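Speaker notes — "The Small Table by the Window"
Evening talk, Wallby reading room, Sep 24, 2019
Refugio Bermúdez

(Wait for the chairs to settle. Water within reach. Say hello to the people at the back first, they always think I've forgotten them.)

Good evening, and thank you for coming out. I was asked to speak on how people keep books at home, and I said yes before I had thought very hard about it, as I tend to do. Then I sat down and found I had very little to say about shelves. Shelves more or less look after themselves. What I wanted to talk about was the table. I mean the little one, the one near a window or at the end of a sofa, where the book you are reading right now spends its days.

I worked seventeen years at Hollen, which some of you will remember as the furniture store on the corner with the terrible parking. (Pause, somebody will groan.) People would come in asking for a bookcase, and we'd walk around together for a while, and very often what they went home with was a side table. They had plenty of room for the books they'd finished. They had no place for the two they were in the middle of.

Two is a good number, by the way. I've gone into a lot of living rooms over the years, first delivering and later just being nosy, and two books on a table feels friendly to me. One of them is usually the serious one. The other is the one you pick up when the serious one is making you tired. Once you get to five or six, you're looking at a pile, and a pile has a way of turning into a chore. My own pile got up to the lamp switch last July and I had to read in the kitchen.

(Slow down here. I rush this part.)

So let me go through what I'd want from a reading table, and please argue with me afterward, I enjoy it.

I like a rounded top. A square one looks neat in the store, but you'll walk past this table in the dark, in your socks, carrying something. An oval is kinder to the hip. It also keeps people from lining things up against the edges, so the books end up lying a little crooked, and I find a crooked book easier to pick up than one that's been squared off like a place setting. My wife does not agree. We have been discussing it for a long time.

I like light wood, though that's taste and I won't push it on you. A dark cover shows up nicely against it, and so does a bright one, and you can find your book at a glance from across the room. We had one customer, a lovely woman, who bought a walnut table from us and brought it back inside of a month. She said she kept losing her black notebook on it. I thought she was joking until I went to her house to pick the table up, and I put my hand right down on the notebook without seeing it.
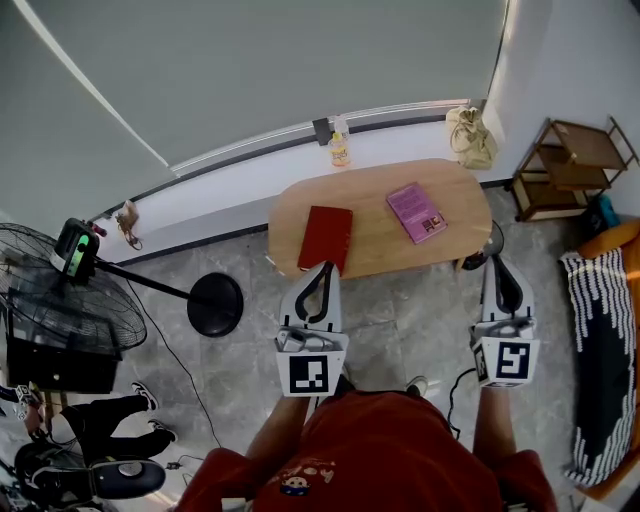 And then there's the window sill, which I think of as the table's back row. If your table stands up against the sill, you've gained a second surface for free, and you should use it for the things that belong to the room but don't belong to the reading. A spray bottle can live back there. So can a drawstring bag with whatever you keep in a drawstring bag, and a small ornament if you have one you're fond of. They're all an arm's length away and none of them is sitting on top of your page. The trick is to move things back to the sill as you notice them, one at a time, and leave the tabletop to the books. I do mine while the kettle is on.

Do keep an eye on the light, though. A big plain roller shade is the best friend a book cover ever had. I know we all love the idea of reading in a pool of sunshine — I love it too — but reds and pinks are the first to go, and they go faster than you'd think. I have a cookbook at home that used to be the color of a ripe tomato. It's now the color of a Band-Aid. Bring the shade down when you leave the room and put it up when you come back to sit.

(If someone asks about blinds with slats: fine, but they leave stripes. Show the faded atlas if there's time. It's in my bag, left side.)

A word on what goes under the table. The space down there is useful and it's also where things go to be forgotten. I allow myself one object under mine, whatever it happens to be, as long as I can slide it out with my foot. Anything more and I'm no longer able to pull the table toward me, and a reading table ought to move. You'll want it closer in winter than you do in summer.

As for the shelf unit, put it in the corner and don't fill it. I mean that sincerely. When we sold the Rovska line at the store, we used to dress the display shelves with 152 books, because the catalog said so, and people would stand in front of them looking worried. Then one summer a young fellow named Ko, who was only with us for the season, took most of the books off and left a few things on each level. Customers started touching the shelves. They'd pick something up and turn it over. I've kept mine half empty ever since, and when a book is finished it has somewhere to go without my having to hold a meeting over it.

(Check the clock. If we're past the half hour, skip the next bit and go to questions.)

I did promise to say something for those of you with a great many books. A gentleman wrote to me before tonight to say he owns 3,000 of them and would like to know where to begin. Sir, if you're here, begin with the table. Clear it off, wipe it down, and put back the book you mean to read tonight. Leave the rest where they are until tomorrow. You may find you want a second one beside it, and that's allowed.

Questions now, and there's coffee by the door. The atlas can go around the room if you'll all be gentle with the spine.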